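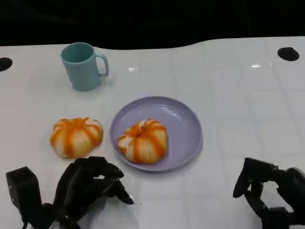
Speaker notes, plenary slot 2. Twenty-five minutes plus questions. Slide numbers follow the March deck, which Gemma has. Numbers in brackets are elapsed minutes.

## Slide 1. Title [0]

- Name, affiliation (Flondevon, water network analysis), one line on background.
- Title is "Finding small leaks from night flow." Say early that this covers distribution mains and service pipes only. Trunk mains are Neville Horrocks's talk after the break.
- Slides will be shared. Please hold questions on cost until slide 9.

## Slide 2. What night flow measures [1]

- A metered district has one or two inlets with flow meters. Everything entering the district passes through them.
- Between 2 a.m. and 4 a.m. most customers are asleep. Flow into the district falls to its daily low.
- What remains is leakage plus legitimate night use: toilets, ice makers, bakeries, irrigation timers, one hospital laundry in our case.
- Subtract the night use and the remainder is the leakage estimate. The method is old. The difficulty is in the subtraction.

## Slide 3. The Willum district [3]

- Map on screen. Point out the inlet at the north end and the closed boundary valves on the east side.
- 2,423 service connections, mostly single-family homes. Cast iron in the older streets, PVC elsewhere.
- 244 of the connections are commercial. These cause most of the uncertainty in what follows.
- Elevation difference across the district is modest, so pressure can be treated as nearly uniform. This will not hold in hilly systems. Somebody from Heo will ask about it; refer them to slide 8.

## Slide 4. Raw data [5]

- Fifteen-minute readings, one inlet, one season.
- Let the audience look at the plot for a few seconds before speaking.
- The weekly cycle is clear. The slow upward drift in the minimum is less clear, and it is what we are after.
- The gap in the middle is a dead logger battery. We did not fill it. Interpolating across a gap at night gives a false minimum.

## Slide 5. Correcting for night use [8]

- Standard practice is a fixed allowance per connection. Simple, and adequate when the district is all residential.
- Willum is mixed, so we metered the commercial connections separately at fifteen-minute resolution.
- Kirsty Haslam's group did the meter installs. Credit her here by name.
- Result: commercial night use was higher than the fixed allowance and varied by season. Irrigation accounts for nearly all of the seasonal part.
- With a fixed allowance, the start of irrigation looks exactly like a new leak. Repeat this sentence. It is the main point of the slide.

## Slide 6. Change detection [12]

- Cumulative sum on the corrected minimum. Write the equation on the board only if asked.
- Two parameters: allowed slack and alarm threshold. Both set from a quiet period before the trial.
- Low threshold: early alarms, many of them false. High threshold: few false alarms, more water lost before a crew goes out.
- We chose the threshold with the field crews in the room. They were willing to accept one wasted trip in 3. An analyst working alone would have picked something stricter.

*If running late, skip to slide 8 here.*

## Slide 7. Pinpointing [15]

- Night flow says that a leak exists. It does not say where.
- Step testing: close valves in sequence, watch the inlet meter, note which closure produces the drop.
- Then acoustic correlation between two fittings on the suspect segment.
- Correlation works well on iron and poorly on PVC, where the sound dies out over a short distance. On plastic we used ground microphones at closer spacing.
- Closest call: a service line leak at the Gultano parking lot, located after two failed correlations. The pipe material on the records was wrong.

## Slide 8. Pressure [18]

- Leakage rises with pressure. The exponent depends on pipe material and the shape of the opening.
- Round holes in rigid pipe are near 0.5. Long splits in plastic can go well above 1.
- Always log pressure next to flow. A change in pump schedule can move the night minimum with no change in the pipes.
- For hilly systems, log at the average zone point and check the high and low ends.

## Slide 9. Results [20]

- 133 repairs over the trial, split between mains and service lines. Service lines dominate by count.
- Show the run-time chart. Awareness time fell. Repair time did not change, as it depends on crews and permits.
- Cost question: the commercial meters were the largest item. Utilities with a low commercial share can leave them out.

## Slide 10. Limits [22]

- One district, one season, one gap in the record.
- Meter error at low flow was not modeled. Mohcine Ait Brahim has bench results on this and may want to comment from the floor.
- Background leakage below the detection threshold stays invisible to this method.

## Slide 11. Contact and questions [24]

- Leave this slide up during questions. Callum Whitlock is chairing and will pass the microphone.
- Backup slides 12 to 15: cumulative sum derivation, threshold curves, valve checklist, logger settings.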